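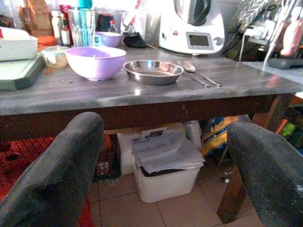
Search the archive Go Advanced

Esevness Sea Anglers, members' list
Subject: Re: Boundaries for the May open and the size rule for bass
From: Keisha Van Dusen
Posted: 7/1/23

Dear members,

I am replying to Ms. Dolan's message on behalf of the match office. Her message is quoted in part so that those who joined the list recently can follow the matter.

> Orla Dolan wrote:
> The printed card for the May open gave the eastern limit as the
> Moriarty groyne, but the stewards on the beach told us the limit
> was the outfall at Skisonero. Several of us on the higher pegs moved
> on their word and lost the first part of the flood. I would also like
> to know why my third bass was left off the card when it was measured
> in front of two people. I am not asking for the result to be changed.
> I would like the rule written down before the fall league.

The office has reviewed the match cards and the stewards' notes. The printed limit was correct. The groyne has been the eastern boundary for all shore matches on the Drevemel side, and the stewards were working from an older sheet that should have been withdrawn. We regret the inconvenience to the anglers who were asked to move.

On the second point, a fish must be measured on the club board, with the mouth closed and the tail laid flat, and the card must be signed by a witness who is not fishing the next peg. Ms. Dolan's third fish was measured correctly, but the only signature was that of her neighbor. The steward was therefore right to leave it off. The winning total of 898 points stands, as do all the placings below it.

The following will apply from the first match of the fall league:

Boundaries will be printed on the back of each match card. If a steward's instruction differs from the card, the card is to be followed.

Each angler may enter 3 bass per match. Any further bass must be returned at once and will not score.

Anglers moving more than 100 yards from the drawn peg must tell a steward before they cast again.
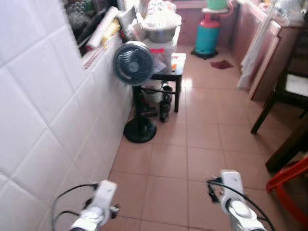
Tiled floor and wall, with goods along the counter.

Protests must reach the match office in writing within a week of the match. Please give your peg number and the name of your witness. Protests made only on this list cannot be considered, although members remain free to discuss matches here.

Members fishing the Drevemel side are also reminded that the lower steps are slippery below the weed line. Please use the ramp when carrying a box.

Ms. Dolan has been sent a separate reply concerning her entry fee.

Keisha Van Dusen
Match Office, Esevness Sea Anglers

1,661 views 3 replies Share

Contact the list owner | Copyright Esevness Sea Anglers | Back to top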